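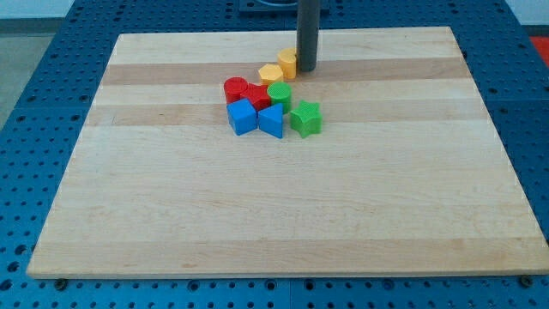
Small plastic shape blocks on a wooden board.

Can You Believe What It Says on the Back of a Book?

Pick up any book and turn it over. On the back there are a few lines telling you what it's about and how good it is. Those lines are called the blurb. The blurb wants something from you. It wants you to open the book, and then it wants a grown-up to pay for it.

That doesn't make it a lie. It does make it an ad, and you should read it the way you'd read any other ad, with one eyebrow up.

Who writes the blurb?

You might think the author does. Sometimes that's true, but very often it is written by a person who works for the publisher, the company that prints and sells the book. That person may have read the whole book. They may also have read part of it and a page of notes. You can't tell from the blurb, and the blurb isn't going to say.

Let's make up a picture book so we can look at one closely. We'll call it The Goat of Jerkville. It has 2 main characters, a goat and a mail carrier. The goat eats a letter. The mail carrier gets upset. They make up. The end.

Now read the blurb:

"In this unforgettable, heartwarming adventure, one very hungry goat will change the town of Jerkville forever. A dazzling story of friendship that children will ask for again and again."

Did the goat change the town forever? It ate a letter. Will children ask for it again and again? Maybe, but how would the blurb know? It was written before the book was in the stores.

Words to watch out for

Unforgettable. How can anybody say you won't forget a book you haven't read yet? Try naming every book you read last year. Some of those were probably called unforgettable too.

Beloved. This means a lot of people love it. If the book came out this week, ask who has had the time.

For all ages. A baby? Your great-grandfather? Usually this means the publisher would like everyone to buy it.

Award-winning. This one can be checked, so check it. There are big prizes that many people argue over, and there are tiny prizes that you have to pay to enter. Also look at who won. "By an award-winning author" can mean the author won a prize for some other book.

Best-selling. Best-selling where? Suppose a shop in Ashby sells 4 copies of one book and fewer of every other book that day. That's the best seller in the shop. It's still 4 copies.

The trick with the dots

Sometimes a blurb has a quote from a review. A review is written by someone who read the book and says what they think. Look for three little dots in the quote, like this: "A wonderful . . . book."

The dots mean words were taken out. Most of the time that's fair, because reviews are long and the back of a book is small. But suppose the review of our goat book said, "A wonderful idea, wasted on a dull and muddled book." Take out the middle and what have you got?

You can often find the whole review online or ask a librarian to help you look. It takes a few minutes.

What about numbers?

Numbers feel like facts, so people trust them. Say the sticker on the front reads "Over 3,000 five-star ratings!" Fine. How many one-star ratings were there? Who gave the stars, and did they read the book or just like the cover? The sticker picks the number it likes best.

Page numbers are more useful. A book with 234 pages has 234 pages no matter who is selling it. If you like short books, that tells you more than "dazzling" does.

So is the blurb useless?

No. Read it for the plain parts. Is there a goat? Is the story set on a farm, in space, or in a made-up land called Pritudel? Is it a mystery? Those bits are mostly right, because readers get mad when a book about dragons has no dragons in it.

Then do these things before you decide:

Read the first page. The blurb writer didn't write it, the author did.
Open the book somewhere in the middle and read half a page there too. First pages get polished a lot.
Look at the pictures without reading the words.
Ask a friend who finished it what the boring part was. Every book has one.

Try it yourself

Choose a book you really didn't like. Write a blurb for it that makes it sound great, and don't tell any lies. You're allowed to leave things out. One reader tried this with a book called Skaltent and the Long, Long Walk and came up with "A journey you will feel in every step."

Read your blurb to someone and see if they want to borrow the book.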